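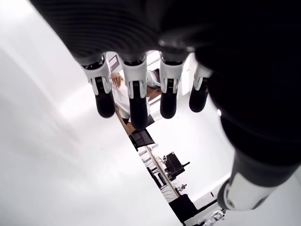 Is the craft subscription box worth the money? A stamper answers

Posted 7/7/19

She has been making cards for long enough to remember sending a check through the mail for a rubber stamp, and she still has that stamp. It's a fern. It has outlasted four ink pads, two marriages in the family (she made the invitations for both) and every craft box she has ever signed up for.

I went to see her because of a letter she sent me in May after I wrote a few kind lines here about the Skellard monthly card kit. The letter said I had been "had." She agreed to talk if I left her name out, which she said was less for privacy than because she still shops at the same store as half the people who'd be annoyed by it.

We sat at her kitchen table with a stack of kits between us. I had brought a list of questions and used very few of them.

I started by asking what she had against the kits. She picked up the top one and turned it over.

"I don't have anything against this," she said. "I have something against the words on it. It says it makes nine cards. Go ahead and make nine cards with it. You'll get to six and then you're cutting your own cardstock, because they've given you nine sentiments and nine envelopes and six card bases. The other three are supposed to be 'from your stash.' It says so on the inside flap, where you read it after you've paid."

I pointed out that most people who buy a kit have cardstock at home already.

"Then what are they buying the kit for?"

I said convenience, and she laughed at me. Her view is that convenience ends once you have to go hunting for a blue that matches the blue in the box. She tried with one kit and ended up buying a whole pad of paper to get a single sheet that was close. She told me the pad is still sitting there.

She signed up for Skellard first, then Grulton, and kept both going for a while, which she admits was silly. The Grulton box is aimed at people who like to color. It comes with a set of clear stamps and a little folded sheet showing which markers to use, and the markers are of course sold separately.

"The stamps are fine. I'll say that. One set had a teapot in it that I use all the time. But look at the sheet." She slid it over. "Every card on there has four shades of green. I own two. I did it with two and it looked fine, and my neighbor cried when she got it, although she had just had her knee done and was crying at most things."

What about the videos, I asked. Both companies put out a video with each box, and plenty of readers have told me the videos are the best part.

She thinks the videos are where the trouble starts. "They have everything cut before they begin. You watch a person make a card in the time it takes to drink a coffee, and she never wipes a stamp, and she never stamps it crooked. I stamp one crooked every time I sit down. I'd pay for a video where the lady stamps it crooked and you see what she does next."

And what do you do next?

"Cut it out and stick it on straight. Or put a bow on it."

I asked about the die cutting machine on her counter, a Waaka, since she'd been so hard on everything else that comes in a box. She bought it used from a woman in her card swap and doesn't like it much better. It cuts well on thin card. On thick card she runs it through, turns the plate, runs it through again, and then finishes with a craft knife. The ad told her it would go through felt.

"It'll go through felt if the felt wants to," she said.

She does use it most weeks, though. When I pushed her on that she allowed that a scalloped circle is a miserable thing to cut by hand, and that she wouldn't go back. I wrote that down because it was the nearest thing to praise I'd heard all morning.

Then she brought out the notebook. I'd been warned about the notebook in the letter. She has written down every card she has made since she started keeping track, with what it was for and what she used on it. The last entry on the day I visited was number 1321. She had gone back through and put a small K next to the ones made from a kit, start to finish, the way the instructions said.

There were 131 of them.

"So one in ten," she said. "And I was paying every month. You do that sum and you feel a little ill."

I wondered if that was fair. A kit might give a person an idea that she uses later on something else, and there'd be no K for that. She thought about it for longer than I expected.

"Maybe. I got the idea of inking the edges from a kit. I do that on nearly everything now. I'd have picked it up at the swap sooner or later, but I didn't, I got it from the kit. All right. You can have that one."

She has a harder time with what she calls the extras, meaning the bag of sequins, the tiny clothespins, the length of twine. She keeps them all in a cookie tin and tipped it out for me. I'd guess she has never used most of it. She says the extras make a box rattle when you shake it, and that a box that rattles feels like a present, and that whoever packs them knows this very well.

By then I was feeling a bit defensive about my own review. I told her I had enjoyed the Skellard box and that the paper was good and heavy.

"Was it free?"

It was. I'd said so at the bottom of the post.

"At the bottom," she said, and got up to put the kettle on again.

We talked after that about what she'd tell a person just starting out. She would have them buy one good black ink pad, one pack of white card bases with envelopes, a paper trimmer and a stamp they like the look of. Her own preference in ink is Nara, though she says the pads dry out faster than they used to and she stores them upside down. She doesn't think a beginner needs an embossing gun or glitter, and she doesn't think anyone needs glitter.

She'd also have them make the same card several times over. "The first one's bad. The second one's bad but you know why. After that you can send one to somebody."

I asked if she would ever sign up for a box again. She said she'd canceled Grulton by phone, that it took three calls, and that on the last one they offered her a month at half price to stay.

Did she take it?

"It had a hedgehog in it," she said.

The hedgehog card was on the windowsill, waiting to be mailed. She had colored him with two browns where the sheet asked for five, and inked the edges. I've gone back to my Skellard review and moved the line about the free box up to the top. I've also counted the card bases in mine. There were six.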